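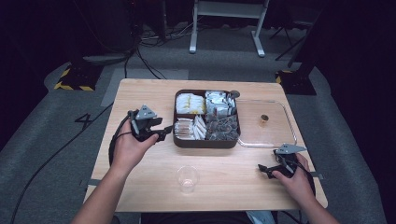
Was the Skallholm open day worth the drive?
Posted by Naveen Pathak, August 28, 2019

They let visitors hold the black grippers and sort packets at a table with a tray on it. The guy from Fisis said a robot will learn the job from this. I was there 30 minutes and all I saw was people doing the work by hand. Did anyone see a robot do it alone?

Annelies Van der Linden
No, and I stayed until they closed. I asked how often it drops a packet and got a brochure. The grippers are harder to use than they look, I'll give them that.

Teun Van Beek
Its a demo what did you expect. Coffee was good

Henk Geerts
I went in January and they ran an arm for one group. It managed a few packets, then someone restarted it. Ask for the raw numbers before you believe the flyer.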